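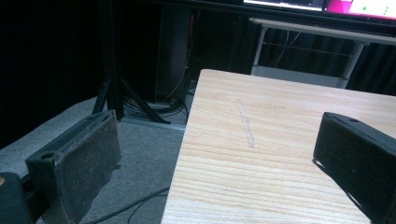
Grurnamow two-finger hand gripper, flat pads

Reviewed 2/12/26

The Grurnamow is a hand-held gripper with its own camera, meant for recording demonstrations that a robot arm will later copy. We bought it to replace a Nudlow unit that had developed play in the finger linkage. Both have been in use since October, on the same tasks and with the same operators.

Pads. Flat, rectangular, near-black, one small hole visible per pad from the camera side. They hold boxes and blocks well. Round items under the size of a marker pen tend to roll out when the grip is off centre, and the Nudlow's grooved pads are better there. Wear is the main complaint. The faces scuff grey quickly and the upper rim of the left pad has started to peel and fray. Grip force has not suffered so far, but the dusty finish changes how the pad looks to the camera, and a model trained on clean pads may notice. Replacements come in sets of 5 and take two minutes to fit.

Camera view. Both fingers sit low in the picture, one each side, tilted inward, with the work surface between them. I prefer this to the Nudlow, where the fingers take up the centre and hide the object just before contact. Exposure is less good. Over pale wood the inner face of the right pad goes almost fully black, and the shadow it casts on the board is hard enough to confuse a simple edge detector. Bright monitors at the top of the view do not help. Locking exposure in the Wirkareck controller software fixes most of it, although the setting is lost at every restart.

Trigger. Linear over most of the travel, stiff in the last part. After a long session the Nudlow is easier on the hand.

Data. We recorded 1,667 grasps for the comparison and dropped nine for lost tracking, all during fast wrist turns. The Nudlow lost more, mainly over plain surfaces. A board with visible grain gives the tracker something to work with - a plain white top does not.

Mounting. The finger set also fits the Soylu wrist plate, so the same pads can go on the arm. The plate needs a spacer that is not in the box.

Verdict. Better view and better tracking than the Nudlow, worse trigger, pads that wear too fast. Four out of 5. Order spare pads with it.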